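Burnport seeks people to help write the Pendidau house rules for working near robot arms. The current draft runs to 40 pages, and four of them are useful. Patience with garments is essential. 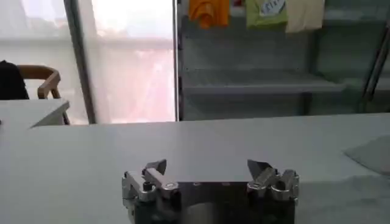
Gwenllian Pumphrey: does rule one still say hands off the table until the arm is parked? Keep it.

It does, and we will. You'll read drafts, try each rule at the bench and complain in writing.

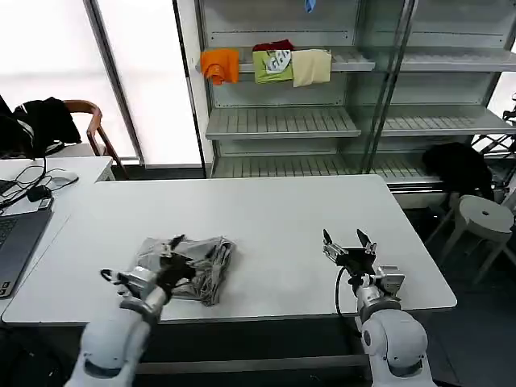 Pay is modest and the coffee more so. Sessions start in October. Apply to Owen, quoting ref. 479.

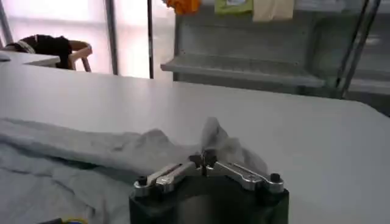
Cloth handling, covered by rules still in draft.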